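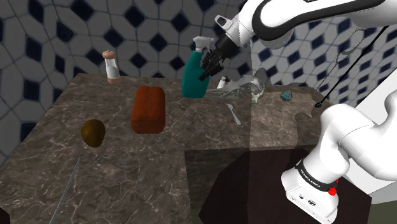 The counter by the back wall, with the spray bottle.

My grandmother wiped her kitchen counter after every meal and then, as far as I could tell, she left it alone for the rest of the day. There was a rag, a dish of soap and a window she opened in the morning. I have been thinking about that rag a good deal lately, mostly because of how my own generation talks about cleaning, and how tired we all sound when we do.

I rent half of a house in Bolwood with my old friend Tamás Szalai, and between us we have spent more evenings than I'd like to admit discussing the state of the kitchen. Tamás grew up in a home where guests took their shoes off and the curtains came down twice a year for washing. I grew up in one where the dog slept under the table and you moved the newspapers if you wanted to sit. We are both reasonably healthy men. We have both, I think, spent our adult lives a little embarrassed by the other way of doing things.

What I would like to argue, if you'll bear with me, is that a home kitchen should be allowed to look used. I don't mean dirty. Raw chicken is raw chicken, and you wash up after it properly with hot water and soap – I have no quarrel with anyone there. I mean the crumbs and the onion skins, the pot left to soak until the movie is over. Somewhere along the way we started treating these as small failures of character, and I wish we would stop.

Part of it, I suspect, is that we see so many more kitchens than our grandparents did. My grandmother knew the kitchens on her street and her sister's in the next town. I looked at 24 of them last November in a single sitting, when I was supposed to be choosing a faucet, and every one was as bare as a hotel lobby. Not a heel of bread in sight! I went downstairs afterward and felt quite low about our poor toaster.
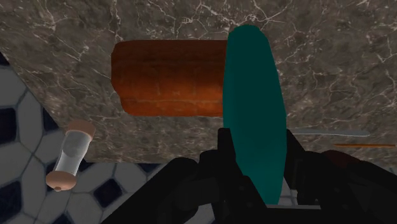

Vol. 24, No. 6

A loaf left out on the counter tells me that people eat in a house. When I visit Nivaldo Queiroz, who has three children and a job that starts before dawn, there is always something out, bread or fruit or half a cake under a bowl, and I have never once left his table hungry or in a hurry. He doesn't apologize for the kitchen when you come in. He just moves whatever is on the chair and asks if you want coffee, and you find you've stayed until ten.

Compare that with the houses (you know them, and so do I) where the host is up with a cloth before you've put down your fork. I always start helping, out of guilt, and then we are two people cleaning and the conversation is over.

Tamás read a draft of this and says I am making a grand principle out of not wanting to do the dishes. He may have a point. He also says that somebody has to wipe up before the ants come, and that in our house the somebody is usually him, which is fair, and I have promised to take over the evenings through the end of summer. I still intend to leave the bread out.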